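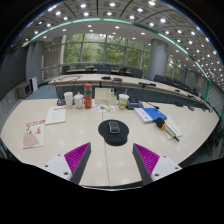 Mouse on its pad, seen between the open fingers

Teaching a gripper to put a computer mouse on its pad – how much should we vary the table?

patetstead_bots
Posted December 18, 2021

Hi everyone! I'm in a student robotics club and we're having a blast with our first imitation learning project. The task sounds tiny: pick up a computer mouse and set it on the mouse pad. We do it by hand with a hand-held gripper that has a camera on it, and later we'll train on the recordings and run the result on the arm in our lab. Our project is called Cernside, and the plan is to show it at our open house in July.

We have 40 demos so far, all from one big conference room. We left the everyday stuff on the table (papers, cups, a red bottle, microphones) so the model has to learn to ignore it.

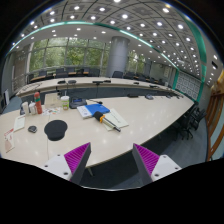
Starting with the mouse to the left of the pad

The thing we can't agree on is how much to change between demos. Half the club wants to move the pad, turn the mouse and shuffle the clutter every single time. The other half wants one tidy setup until the basic motion works, and then mix things up. Also, does it matter which way the mouse is pointing when we grab it? So far we've mostly been closing on the sides, since that feels natural in the hand. 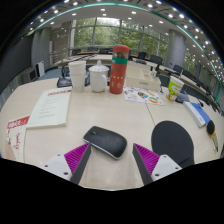
One more thing that might matter: the four of us who record don't move alike at all. I'm slow and careful, and one of my teammates gets from start to finish in 10 seconds flat. Should we pick one person to do all of it? I'd be a little sad about that because recording is really fun, but I'll live!

gripper_gus

Love this project! Move things around from day one. We did a cup-on-saucer task with one fixed layout and the model learned the spot on the table where the saucer was, so as soon as we slid the saucer a hand's width over, it put the cup down on bare table. Very confidently, too.

What worked for us was to change the pad position and the mouse angle every time, but only shuffle the clutter every few demos. Shuffling cups and papers takes forever and you'll get tired of it. Grabbing the sides is fine. Just do it the same way relative to the mouse, so if the mouse is turned, turn your wrist with it.

And get more demos. We were at 900 before ours stopped doing odd things, though our saucer was fussier than a flat pad.

nilton_makes

More data

villanueva_lab_rat

I'd go partway with the tidy half of your club. Do one small batch with a simple layout, train on it, and check that the whole chain works – camera timing, finger width, all of it. We recorded for weeks before we found out our finger width was being saved upside down (open was closed and closed was open). Once that's checked, vary everything like the first answer says.

On the four people: keep everybody, but agree on a speed and on where you pause. Our fast person and our slow person mixed together gave us a model that stopped over the object and dithered. We practiced a few together, counting out loud, and that helped a lot.

Also try a second room if you can get one. Windows and shiny tabletops change a lot with the time of day. Please post how it goes, I want to see it run in July!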